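Wednesday, April 26, 2023

Home late, feet sore, soup on. I'm writing this down tonight while I've still got it straight, mostly for my own benefit, because Latrice wants a proper fault report by Friday and my proper fault reports always come out better if I've had a moan first.

So. The arm dropped out again. We'd had such a good morning too! Fruit to tray, fruit to tray, all very dull and pleasant, and I'd got as far as thinking I might leave on time for once. Then just after eleven it picked up a banana, lifted it, swung towards the tray and stopped dead halfway. No bang, no grinding, nothing on the log except a line saying the gripper had lost contact for a moment. It hadn't lost anything. The banana was sitting in the fingers as happy as you like. I cleared the fault, it carried on for a bit, and then it did the same thing in nearly the same spot. 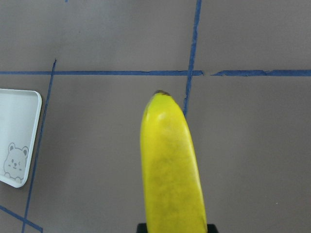

Emmett's first thought was the grip force, and to be fair that was mine as well. We'd turned it down last week after Paloma complained about bruising (she takes the leftovers home for her banana bread, so I think she's got mixed feelings about bruising, but never mind). He put it back up by a notch, we ran it again, and it managed a few more before it stopped. Then he put it back down and it managed a few more before it stopped. Same either way. I wrote that in the book in capital letters, as it's the one useful thing we learned before lunch.

Had my sandwich on the wall outside and rang Kandpal, who sold us the gripper. Forty minutes on hold, most of it pan pipes. The chap I got in the end was perfectly nice and asked if I'd tried turning it off and on again. I had. He asked for the error number, which is 268, and went away and came back and said 268 was "general". General what? General misery. He's sending me a form.

Anyway, the bit I need to be careful about in the report is the afternoon, as that was the part I didn't like. I'd got the arm in slow mode and was following it round with the log open when it faulted again. Fine, I'm used to it by now. Only this time the fault cleared by itself. I hadn't touched anything, and Emmett was over by the kettle. The arm sat there for a second or two and then carried on with its move as though I'd told it to. Not fast, and I wasn't anywhere near it, but my stomach went. I've spent five years telling new starters that a stopped arm is only stopped if you're the one who stopped it, and it's a funny feeling to be shown you were right.

I hit the stop, and then I stood there a minute. Then I went and told Latrice, who put her coat down (she'd been on her way out to the Bretley meeting) and said right, nothing moves until we know why. I was so relieved she didn't argue about the schedule that I could have hugged her.

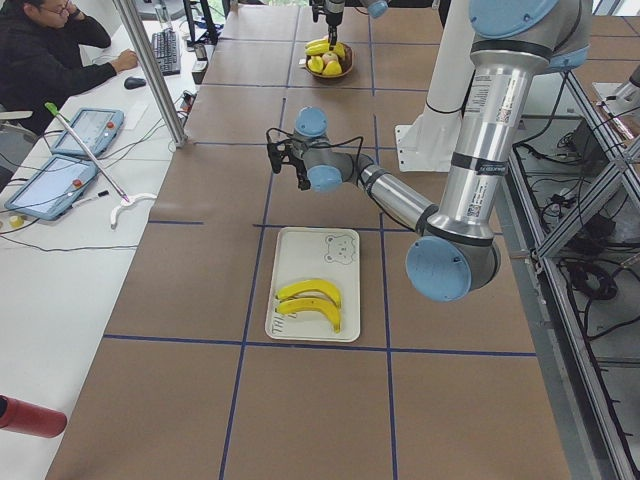
We went through the stops next, every one of them, properly, with Anum reading the checklist aloud in her newsreader voice. I've been on at them for ages about where we keep the pendants, and today I finally got listened to. They lie next to each other on the desk, one for each arm, the same pale blue surround and the same red button in the top right corner, and with a pointer stick lying over one of them and cables trailing about between the two it would be very easy to grab the wrong one in a hurry. I don't think I've ever done it. I couldn't swear to it, though, and that's rather the point. Anum is going to make labels and I've asked for a bracket on each side of the table, so that you reach towards the arm you want. Latrice said yes on the spot. Should have asked her on a day when she was frightened before now.

Both stops work as they should, by the way. I'm putting that at the top of the report as otherwise someone upstairs will read "moved by itself" and stop reading.

As for the cause, my money is on the cable. The gripper lead loops out near the wrist and there's a place in the swing where it gets pulled a bit tighter than I'd like. Emmett held the arm by hand (power off, I was watching him like a hawk) and I put the meter across the lead and wiggled, and the reading jumped about. Only twice in all that wiggling, mind, so it isn't proof. But a wire that comes and goes would explain the lost contact, and it would explain the stopping in nearly the same place every time. What it doesn't explain is why the program took the signal coming back as permission to carry on. That's ours, I'm afraid. Xiomara looked through the script and found the line. Somebody put in an automatic retry back when the old Brilton gripper was on there and forever sulking, and it never got taken out. I've a nasty feeling it was me. I'll check the history tomorrow. If it was, I'll say so in the report, and buy the biscuits.

The counter had got to 2,293 cycles when we locked it off, which I only know because Anum made me write it down. New lead ordered. Retry line gone, and Xiomara wants a second pair of eyes on everything else in that file before we power up, so that's my morning sorted.

Soup has boiled over. Must ring Mum.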